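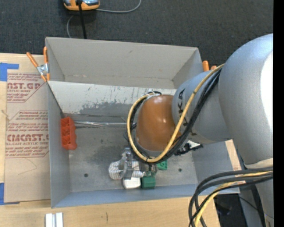 Gradeo Open Metal Bin, Gray, with Sloped Rear Panel
Item no. 1661
Sold by Sondine Workshop Supply
Availability: in stock, ships from the Nordin warehouse

Product details

The Gradeo is an open-top metal bin for bench use. It has a flat floor, tall thin-walled sides and a pale sloped panel across the full width at the rear. Parts placed against the panel slide forward to the floor, where they can be reached from above. The bin has no lid and no divider.

The 1661 is supplied gray. The outside needs no finishing before use. Bins are shipped assembled, one per carton, with a cardboard insert across the opening. Remove the insert and wipe the inside with a dry cloth to take off any packing dust.

Floor and drainage

There are two small round holes in the floor. They may be left open for drainage or used as fixing points – the screws are not included. If the bin is to stand on a wooden tabletop and will hold oily parts, put a tray or a rubber mat underneath. Oil will stain an unsealed top through the holes.

Do not use the bin for liquids or for loose parts small enough to pass through the floor holes. A sheet of perforated liner (sold separately, pack of 7) can be cut to fit with ordinary shears.

Wear

The coating on the sloped panel is the first part to wear. On a bin in regular use, the lower portion of the panel flakes and scrapes back to dark gray, and the floor picks up smudges and scratches. Scuffs also show on the rear wall. None of this affects the function of the bin. It is not covered by the warranty, which applies to the folds and corners only.

Worn panels can be repainted in place. Degrease, sand the loose edges, and apply two thin coats. Allow the paint to harden fully before loading. A thick single coat will lift at the fold.

Contents and layout

Long plastic blocks and compartment strips stand best lengthwise against a side wall, leaving the middle of the floor clear. Metal rods can be laid along the base of the sloped panel. Do not stack rods on top of plastic parts with thin edges.

Keep the load below the rim. Items that project above the rim should be stored in the Gradeo Deep version.

Specifications

Type: open bin, single compartment
Material: metal
Color: gray, pale rear panel
Floor holes: two
Rated load: 40 lb, evenly distributed
Stacking: no
Carton quantity: 1
Pallet quantity: 190
Assembly: none

Care

Empty the bin before cleaning. Use a damp cloth and mild detergent, then dry the floor and the lower folds. Do not use wire brushes on the panel. Chips and swarf collect along the base of the slope and should be brushed out before new parts are loaded.

Returns

Unused bins can be returned in the original carton. Bins that have been drilled, repainted or fixed to a bench are not returnable. For dents found on delivery, keep the carton and send a photograph of the damaged side with the order number.

Customer questions

Can the sloped panel be removed?
No. It is fixed at the rear wall. A bin without the panel is listed as the Gradeo Flat. – Olga Ledesma, Sondine product desk

Is the Dakar liner the same size?
The Dakar liner is wider and has to be trimmed on one long side. The perforated liner listed under accessories is a closer fit. – Olga Ledesma, Sondine product desk

Accessories

Perforated liner, pack of 7
Rubber bench mat, black
Touch-up paint, gray
Clip-on label holder

Page checked by Anca Dobre, May 16, 2021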